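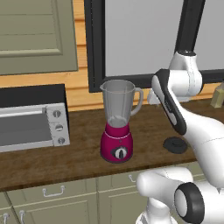 Blender, lid, arm. The sim kitchen this week.

Posted by Sarla Saxena on 9th September
4 min read

Search this blog... Go

Quick one tonight, I've got a job running and it'll need babysitting.

So. Lid task. The whole week has been the lid task. Pick the blender lid up off the counter, put it on the jar, let go, back away. My nephew can do it. The policy can't, or not often enough to brag about, and the fix everybody on the Derkasside channel suggested was the boring one: more demos, better demos.

Where I'm at:

- 448 demos in the pot as of this arvo
- 53 of those I've thrown in the "look again" folder
- 12 kitchens, different cupboards, walls, benchtops, the lot
- one sore wrist

The green cupboards with the orange planks are my favourite of the kitchens. Magenta blender on dark wood, easy to see what you're doing. Some of the others put a grey appliance against a grey wall and I spend half the demo squinting at the depth.

What I've learned about the lid. When it lies down flat-ish with the knob pointing up, fine, come in from above, pinch the knob, done. When it's on its side everything changes. The knob points off somewhere and you have to come in at an angle, and then you've got a lid in your fingers that's facing the wrong way for the jar. Wrist has to roll. In my June batch I'd grab first and sort out the roll later, over the jar, and you could see the policy copying exactly that - hover, wobble, hover, wobble. It learned my dithering. Fair enough.

So now the rule is roll on the way. Lift, roll while travelling, arrive ready. Demos come out shorter and they look a lot more alike, which I was worried about, but I vary the start pose to make up for it. Lid left of the jar, lid right of the jar, lid right under the arm where it's a pain to get at. The under-the-arm ones are worth double in my opinion. The elbow has to fold up out of the way first and I had almost none of those in the old set.

Also the handle. If you swing in low from the right you clip the jar handle and the whole blender turns a bit. I used to keep those if the lid still went on. Not anymore. Tagged and out. Actual success flag says pass, but I don't want it learning to shove things. Bhardwaj (the labelling script, I name them after streets, don't ask) only checks the lid position at the end so it'll happily wave them through. Need to add a check on how far the base has moved. On the list.

Toaster oven has been less trouble than I expected. It's only there as clutter for this task, but early on I was parking the gripper over near its handle bar at the end of a demo, out of habit, and guess what the policy started doing. Wandering off to the toaster oven for no reason. Now I end every demo straight up and back. If you take one thing from this post, watch how you END them. Everyone fusses over the grasp.

Numbers, for the two of you who asked. I do batches of 20 then stop. After that I get sloppy, and sloppy shows. Coffee, stretch, replay the batch at double speed and bin the ugly ones straight away while I still remember what went wrong. Leaving it till the weekend is a mistake, I've done it, they all blur togther.

Controller is still the Ludetti one. Drifts a bit on yaw when it warms up. I re-zero between batches and that mostly sorts it. Nitska is the training config if you're following along in the repo, nothing fancy, same as last post except a longer action chunk. Haven't decided if I like it. Smoother motion but it's slower to correct when the lid slips.

Still to do:

- the base-moved check
- redo the window kitchens with the lighting turned down, every one I've got is bright
- recovery demos, ie drop the lid on purpose and pick it up again. Been putting these off, they feel silly
- go thru the "look again" folder properly

Dial-turning task is next after that. There's a nice round black knob on the front of the base with a white pointer on it so at least I'll be able to see if it's turned. Want the lid going on reliably first though.

Right, job's thrown a warning. Off to look. Comments are open if you've got a better way to do the sideways grasp, I'd realy like to hear it.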